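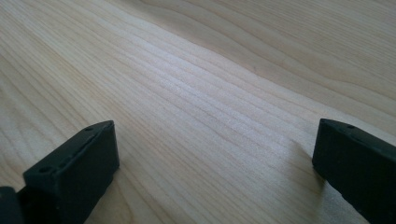

Pale wood, grain running on the diagonal, sheen across the middle.

9 Sep 2018

Booth prep for the Ellosari market, print bench notes. VK in until lunch, GL all day.

Edition

Pulled the rest of the Mirnach harbor block. Total for the show now stands at 719 sheets across all blocks, counting the cards. Rejected 13 today: mostly soft edges on the left margin, two with a thumbprint in the border. Rejects go in the flat file, bottom drawer, for wrapping and test pulls. Do not sign them.

Ink was the Nindura blue-black, straight from the can for the first run, then cut with transparent base because the large solids were coming up tacky and picking fibers off the paper. Base at one part in 6 by weight. The color shift is small next to the March sheets but visible if you lay them side by side under the daylight lamp. Gediminas thinks buyers won't compare. I would keep the two batches in separate bins anyway and number them so that the break falls between sheets, with a pencil note in the ledger.

Packing on the press: two felts plus one sheet of newsprint. Three felts embosses the reverse and the cards won't lie flat in their sleeves.

Drying

Rack full by 3 pm. Solids still mark a clean tissue after four hours, line work does not. Nothing with a large solid goes into a sleeve before Wednesday. Last time we sleeved too early the ink offset onto the plastic and we lost a whole stack. Fan on low, aimed at the wall and not at the rack.

Booth

Layout as agreed with Vilém: 4 hanging panels in a shallow U, open side to the walkway. The organizers' sheet gives a corner pitch, so the right-hand panel can be hung on both faces. Framed work on the outer faces, unframed in bins at waist height. Card spinner goes at the front left. It was at the back last year and people didn't come in that far.

Panel feet need checking. One of the leveling screws is stripped and was being held with tape. Replacement is M8, fine to use a plain bolt and a lock nut.

Test hang of panel 1 done on the shop floor. Chain and S-hooks hold the big frames without trouble, but the small frames tilt forward on a single hook. Tried two hooks per frame at one third and two thirds of the width. Flat. Needs more hooks than we have; Gediminas to order a bag.

Lighting: the clip lamps at the Öztürkmen hall tripped the breaker when the food stall next door came on. Ellosari is outdoors under canopy until dusk, so battery strips only. Measured run time on a full charge: 6 hours at half brightness. Enough for the evening, if nobody turns them up.

Prices

Same as last year for the small blocks. Harbor block goes up, as it takes two passes and the registration is slow. Vilém wants price labels on the bins only. I want them on each sleeve too, since sheets get put back in the wrong bin by noon. Settled on sleeve labels, removable, back lower right. Tested removal after one night: clean on the new sleeves, leaves residue on the old cloudy ones. Use up the old sleeves on cards, no labels.

Payment: card reader updated and paired with the spare phone. Cash float in small bills. Receipt book is nearly finished, pick up another.

Demo

Organizers asked for a working demo both afternoons. Plan is hand burnishing with the baren, small bird block, water-based black. No press on site, too heavy for the trailer with the panels in. Tried five pulls by hand on the thin paper. First two were patchy in the lower half, the rest acceptable after damping the paper with one pass of the sponge. The demo sheets are giveaways and stay unsigned.

Keep the bird block wrapped until then. It has been living on the windowsill and shows a slight cup, 1 mm over its width on the steel rule. Placed face down under weight overnight. Check in the morning and write the reading here.

Open items

S-hooks (GL)
Bolt and lock nut for panel foot
Mat board, two sheets, off-white
Ledger note on the blue-black batch break
Reply to organizers about trailer access time (VK)
Receipt book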